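Folding on Beds – clothes folding set, README

Version 3, Thu 17 October
Maintained by Joana Barros and Tiago Amaral
Project: Holano

Summary

This set covers the folding of everyday clothes on made-up beds in ordinary bedrooms. It holds 1441 episodes. An episode is one garment, starting spread out or dropped on the bed and ending folded, rolled or set aside as unfinished. The clothes are the kind most households have: T-shirts, sweaters, jeans, pajama bottoms, children's clothes, a few dresses.

We chose beds over tables on purpose. Most folding data we had used before was made on a hard flat surface with a plain cover. People we asked about laundry mostly fold on the bed, and a bed behaves differently. It sinks, the cover slides along with the garment, and the pattern on the cover can be busier than the thing being folded.

What is in the set

Tops: T-shirts, long-sleeved shirts, sweaters, cardigans, hoodies.
Bottoms: jeans, shorts, leggings, pajama bottoms.
Other: dresses, children's clothes, scarves.

Socks and underwear are left out. Towels and bed linen are in a separate set called Slaoui, which uses the same folder layout and can be loaded with the same scripts.

Bedding is recorded in its own field. The values are plain, striped, checked, floral, figured and other. "Figured" is used when the cover has a printed motif that isn't mainly flowers, such as clouds, stars or animals. Where a cover mixes flowers with something else, both values are given.

Folding styles

Three styles are used, and each episode is tagged with one of them.

flat – sleeves in, sides in, bottom hem up to the collar. This is the default for knitwear.
thirds – folded lengthwise and then in three, so the piece can stand on edge in a drawer.
roll – folded lengthwise once and rolled from the hem.

Jeans and leggings are folded leg over leg first, whichever style follows. Hoodies have the hood laid down over the back before the sleeves are brought in. For dresses the skirt is squared up to the width of the shoulders, and the rest goes as for a long shirt.

Notes on knitwear

Sweaters took us longer than everything else to agree on, so they get their own section.

Ribbed and heavy knits stretch when they are pulled by one layer. The instruction is to take both layers at the hem and lift before moving. Dragging across the cover was common in version 1, and those episodes now carry the tag drag. They have been kept in.

Stripes are useful for judging whether a piece is straight, as long as the piece is lying flat. On a bunched sweater they bend with the cloth and say little about where the sleeves are. Annotators marking "garment outline" on striped knits should follow the edge of the fabric and ignore the stripes. If a dark stripe and a black stripe sit next to each other and the edge can't be told from a fold, mark the section as unsure.

Dark knits have a higher share of unsure sections than light ones. We did not brighten anything to compensate.

A sweater is marked finished when it has four readable corners and no sleeve showing past the edge. Small ripples in the rib are fine. A turned-up collar is fine too, but a cuff sticking out is not.

Rooms

Rooms are kept as they were. Wall clocks, rails, bed frames, toys and whatever else was near the bed stayed in place, and nothing was bought or moved for the set. We asked people to clear the top of the bed of pillows if they covered more than half of it, and to put away mail, prescriptions and anything with a name or an address on it.

Each room has a short entry in rooms.csv with bed size, bed frame material if known, side rail yes/no, bedding values and main light source. The side rail field was added in version 2 after we noticed that people work differently when they can't lean in over the edge. They tend to pull the garment toward themselves first and fold it close to the rail, which leaves less space for laying out sleeves.

Session rules given to participants

Start with the garment as it came out of the basket or off the drying rack. Do not smooth it first.
One garment on the bed at a time. The finished pile goes elsewhere.
No ironing, no hangers, no folding boards.
If the cover bunches up, carry on. Straighten it between garments if you want to.
Stop after 60 minutes, finished or not.

The time limit is per session. Some people did two sessions in a day with a break between them, and these are listed separately.

Labels

garment – type, from the list above
pattern – plain, striped, checked, printed
knit – yes, no, unsure
start_state – spread, bunched, inside out, twisted
style – flat, thirds, roll
outcome – finished, partial, abandoned
notes – free text

start_state can have more than one value. Inside-out garments were turned the right way before folding only when the participant normally does so at home; see the notes field.

The knit field is filled in by eye. Annotators never handled the clothes, so fine jersey and thick T-shirt cotton are sometimes confused. The same goes for fiber, and for that reason there is no fiber field. "Likely sweater" in the notes means the annotator could see knit but not enough of the shape to rule out a cardigan or a long scarf. These are filed under sweater until somebody corrects them.

Splits

Splits are made by room. All episodes from one bedroom are in train, validation or test, never in two of them. Garments are not controlled across rooms, so two households may own the same plain T-shirt.

Known problems

Sweaters and hoodies are overrepresented because most sessions were held in January. Summer dresses are few.

Blue and white bedding is more common than it should be. We don't have a fix for this apart from adding rooms.

In about a third of the roll episodes the finished piece loosens again before the end. They are still marked finished if it held its shape when it was let go.

Early entries use "jumper" and "pullover" alongside "sweater". The loading script maps all of them to sweater, but the raw CSV files still have the old words. The same goes for "quilt", "duvet" and "bedspread", which different annotators used for the same kind of cover. Search for all three if you filter on notes.

Changes

Version 3 – added side rail episodes from the Planadis rooms, merged the two cardigan classes, fixed start_state for twisted leggings.
Version 2 – added rooms.csv and the knit field, split outcome "failed" into partial and abandoned.
Version 1 – first release, T-shirts and sweaters only.

Corrections

Send corrections to Tiago with the episode number, the field and the value you think it should be. A sentence on what you saw helps with dark garments. Questions about rooms or participant consent go to Joana. Label fixes are collected and released together, so a correction may not show up right away.

The label viewer, Ato, is in the tools folder with its own README. It opens one episode at a time and shows the free-text notes next to the fields.

Sample
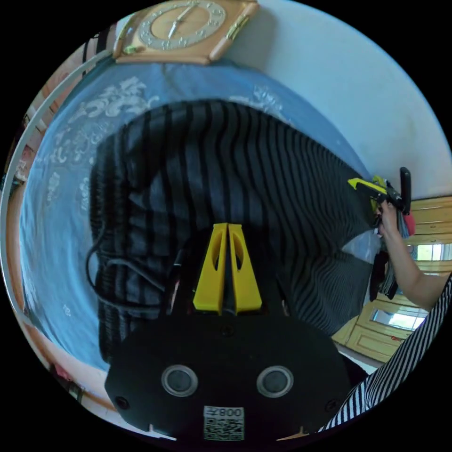 Sweater (likely), striped, dark gray and black, on blue bedding with white swirls. Bedding: floral, figured. Side rail: yes.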